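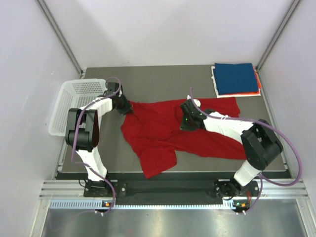

Red garment spread on a grey surface, folded fabrics behind.

Wurkcombe Fibre Labels
Version 2, released 9 Jan 2023

Care-label text transcribed from used clothing sorted at the Wurkcombe depot. The set holds 410 records in one CSV file, encoded as UTF-8.

Fields
record_id: integer
fibre: as printed, lower case
colour: sorter's term, not standardised
wash_temp: degrees Celsius, blank if illegible

Known gaps
Wool is under-represented. Labels in languages other than English were skipped.

Licence
CC BY 4.0. Cite as Bosska, Wurkcombe Fibre Labels.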